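Table surface and tray, working notes
July, Thursday, started after lunch
Notebook: Lam

Carried over from last entry: decide whether the white board stays on the birch table, and whether the Itura tray is good enough to be the standard one. Both questions have been open too long. The outline drawing for the tray is still wanted by Timo Schmieder and he has been patient.

Surface first. The board is laid over the tabletop without glue. It is smaller than the top, so a border of bare wood is left round the edge. I had planned to trim a new sheet to full size but have gone off the idea. The border is useful: tape grips the wood far better than it grips the board, and pencil ticks on the wood can be rubbed out without raising the surface. On the board a soft rubber leaves a dull patch that shows under the ceiling lights from one side and not from the other.

Condition of the board: scuffed, some creasing, faint smudges. Dents take a long time to recover and the sharper ones do not recover at all. Pushed the corner of a steel rule in with moderate thumb pressure and the mark was still there when I packed up. Rule left on its flat side: no mark. Added to the bench rules (bottom of this entry).

Cleaning trials, on an offcut of the same sheet and not on the table itself:

Dry microfibre. Lifts loose dust, moves crumbs about, does nothing for smudges.

Damp cloth, plain water. Takes off pencil mostly. Needs blotting afterwards or it dries with a tide line.

Damp cloth with a drop of washing-up liquid. Best of the lot. Reddish marks fade but do not go. Two passes, second with clean water.

Isopropyl on a tissue. Removes marker. Also takes the skin off the foam if rubbed, which then picks up dirt faster than before. Not to be used on the table.

Melamine sponge. Same objection as isopropyl, and it sheds.

The pinkish marks I tested were ones I made myself with a red crayon from the drawer, so this says nothing certain about the older ones. My guess for those is coloured packaging rubbed across the surface. Not chasing it further. If the marks matter for something, turn the sheet over.

On turning the sheet over: the underside is cleaner but has a slight bow in it, centre high. With the sheet this way up the bow works in our favour and the edges stay down. Turned over, the corners would lift and need taping. Did it once with the offcut to check and the corner sat 2 mm proud. That is enough to catch a tray sliding on from the border.

Now the tray. Black, rectangular, rounded corners, low sides, wood-grain panel in the bottom. Ordered from Jolilance as the Itura, medium. Mass on the kitchen scale 757 g, repeated after taring, same figure. The scale reads in whole grams and I would not trust the last digit.

Points checked:

Rock. Set down on the board, pressed each corner in turn. No movement. On the bare border it does rock slightly along one diagonal, so the softness of the board is hiding a small twist in the tray. Worth knowing if anybody wants to use it on a hard surface.

Slide. Moves easily when pushed from a long side, a little less easily from a short side. The underside has no feet. I tried four small felt pads on it and took them off again: they made it slide better, stopped it sitting flat, and one came away on the first afternoon. The adhesive residue came off with a thumb and some swearing.

Base panel. Seated inside the rim, grain running one way. Tapped along the grain with a fingernail and listened for a hollow spot; there is one near a short end, perhaps the size of a coin. Does not flex under a full mug. Whether the panel is solid or a printed sheet I have not settled, and I am not going to scratch it to find out.

Rim. Glossy, shows fingerprints at once. Wipe before anything where the look of it matters. The gloss also throws a highlight along the top edge when the desk lamp is on, so lamp off, ceiling lights only.

Position. Long axis left to right, further back on the board than feels natural when you are standing at the table. I kept wanting to draw it towards me. With the tray at the back there is clear board in front to put down the items before they are placed in it, and nothing has to be passed over the rim twice. Sleeves also stay off it. Working layout as it stands:

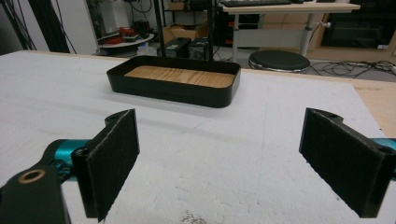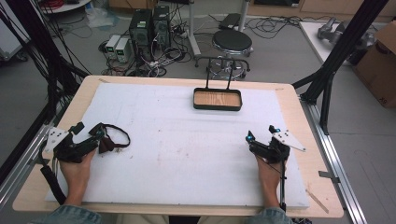
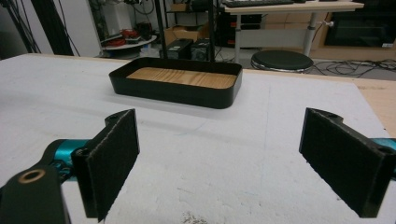 Tray on the white board, bare wood left at the edge.

Placing it repeatably is the part I have spent most time on. First attempt was masking tape corners on the board. Works, but pulls the skin when lifted, and after the second change of position the surface looked worse than with any of the marks it already had. Second attempt was a card template, cut from the lid of the box the tray came in, with the tray outline as a notch. Butt the template against the table edge, slide the tray into the notch, take the template away. No tape, no marks. The card wears at the inner corners so I have run tape round those. Template is labelled NANA, after the layout name on the sheet, with an arrow for the front.

Repeat test with the template: placed the tray, marked one corner on a slip of paper, removed everything, placed it again. Six goes. All marks inside a pencil width or so of each other, except one where I had let the template ride up on the edge of the board. Template now has a note on it saying to press down before sliding.

Without the template, going by eye against the wood border, the spread was much larger, and always in the front-to-back direction. Left to right I was surprisingly good. I put this down to the border being visible on both sides at once while the far edge is partly hidden behind the rim of the tray. No numbers for this, I did it before I had decided to write any of it down.

Loading order for the tray, as tried: heavy item first, at the back, then cup, then flat things along the front. Cup handle to the right. If the cup goes in first it ends up being nudged by everything that follows. Spoons on bare panel rattle, and a folded napkin under them cures it, but then the napkin edge has to be tucked or it hangs over the low side. I folded mine in three. Half folds are too wide for the space left in front of the cup.

The low sides are good for lifting things out and not good for carrying. With the tray carried level from the sink nothing moved. Tipped it on purpose over the board to see what would go first: the spoon, as expected, and then the cup sooner than I liked. A liner mat would help. There is a ribbed one in the Jolilance list but it is sold for the large tray and would need cutting down. Not ordered.

Dust and bits. Small dark crumbs keep turning up near the front of the board, always on the side where people stand. I do not know where they come from. Could be off sleeves, or from the worn edge of the cutting mat that gets parked there. Brush them off with the soft brush towards the front, never with the hand, as the hand grinds them in and leaves a grey patch. Brush now hangs on a hook instead of living in the drawer. Please put it back on the hook.

Bench rules as amended today:

Nothing sharp straight on the board. Cutting is done elsewhere.
Rules and squares lie flat.
Water and washing-up liquid only.
No tape on the white, tape on the wood is fine, take it off the same day.
Mugs that are for drinking stay off the table.
Template goes back behind the cupboard, flat, arrow up.

Drawing for Timo: outline, corner radius, height of side. I have the outline from tracing round the tray on lining paper, which includes the thickness of the pencil, so it is a touch oversize all round. Corner radius by trying coins and lids against it until one fitted; the lid that fitted is in the envelope with the tracing, which seemed better than a number I do not believe. Side height measured from the outside with the depth end of the calliper. The inside height is less, by the thickness of the panel, and I have asked him which of the two he wants before I write either on the drawing.

Decisions. Board stays, this way up. Tray is accepted for the ordinary layout. A second tray to be ordered before the first gets damaged, same listing, and the two compared for twist on the bare wood as above. If the second rocks on the other diagonal I will mark them underneath with a pencil so they do not get swapped halfway through something.

Still open: the hollow spot under the panel, the liner mat, the crumbs. Also the table itself wants checking with a level, which I could not do as the long level is out on loan. The short one says it is fine in both directions, but it says that about the windowsill too.

Time spent, including the felt pads: roughly 2 hours, most of it on the template.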